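September 2019
By Fenna Groen

Documentary on the Stekberg picture house gets its first public showings

If you ever spent a rainy afternoon in the balcony at the old Grala in Stekberg, with your coat over your knees and a paper bag of peppermints going around the row, you will want to hear about "Last Reel at the Grala," a new feature documentary from director Femke Van Loon. It opens at the Nilberg Film House this month for a run of 4 evenings, and I have been looking forward to it for longer than I care to admit.

Van Loon grew up two streets from the theater and sold tickets there as a teenager, and the film is very much the work of someone who knows which stairs creak. She follows the Vermeulen family, who ran the Grala through three generations, from the first talkies to the double features of the 1970s and on to the night the projectors were switched off for good. The family kept nearly everything — posters, payroll books, angry letters about the heating — and Van Loon has gone through 3,952 items from their attic to put the story together.

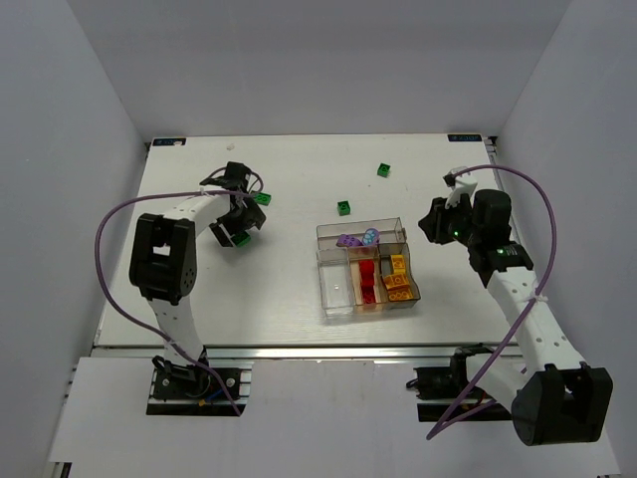
The two robot arms at the white worktable.

The early chapters are the liveliest. There is a lovely stretch on opening night, when 1,141 people squeezed in and the organist played the same waltz over and over because the newsreel was late, and another on the usherettes, several of whom are still sharp as tacks and plainly enjoy correcting one another. The later years are sadder, of course, and I thought the section on the sale of the building ran on a bit, but the closing interview with the last projectionist more than makes up for it.

The film was made on a very small budget, with about 3,000 dollars of it raised at a bake sale and raffle in Stekberg (the lemon cake gets a credit, and quite right too). It runs just under two hours. Van Loon will stay after each showing to answer questions, and she would love to hear from anyone with home movies or snapshots of the theater. A wider release is planned for February.

Last updated: September 27

Contact the newsroom | © Nilberg Arts Weekly | Back to top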